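Flestedum school gets its old tables back, with new tops

The 58 pupils' tables in the dining room of the Flestedum school are getting new wooden tops this winter. The work began in December and the school hopes that all tables will stand in their place again before the spring holiday. 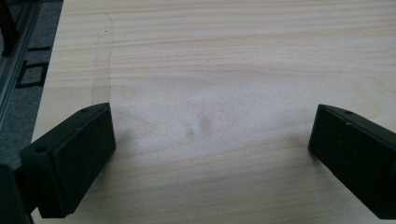
The old tops were covered with a grey plastic layer which had come loose at the corners. Children picked at it during lunch, and the cleaning staff complained for a long time that water went under it. The metal legs are still in good condition, so the school decided to keep them and to change only the upper part.

The boards come from Ustell, a small sawmill on the other side of the river, and they are prepared in the workshop of the joinery Delić. They have a light colour and each one has its own grain. The joinery did not want to hide this under paint. "A table for a school may look like wood," says Annick Boyer, who leads the work in the workshop. "If there is a small mark in a board, we look at it first. Many marks go away with fine paper. Some stay, and then we ask the school if they mind it. Until now they did not mind."

Each board is cut to size, sanded two times and wiped with a cloth. After that it gets three thin coats of hard oil, with one night of drying between the coats. The corners are made round, which was a wish of the teachers of the youngest classes. Until the new year, 11 tops were finished and brought to the school. They are now in use at the side of the windows, and the rest of the room still has the old ones.

The costs for the wood and the oil are 3644 euros. The parents' association pays 1000 euros of this from the money of the autumn market, and the school pays the other part from its budget for furniture. The hours of the joinery are paid separately by the municipality, under the same agreement as for the repair of the gymnasium doors last year.

Not everybody was convinced from the beginning. At the parents' evening there were questions about stains from tomato sauce and felt pens. The joinery answered that an oiled top can be sanded again in one place and oiled again, and that this was difficult with the old layer. The kitchen will receive a tin of the oil and a short instruction on paper.

The old tops do not all go to the waste. Jimix, the repair shop behind the station, takes the ones that are still flat and will use them as shelves in its storage room. Parents who want one for the garage or the cellar can write their name on the list at the school office, which is open in the morning until half past eleven. The tops must be collected by the parents themselves, and the school cannot keep them longer than two weeks.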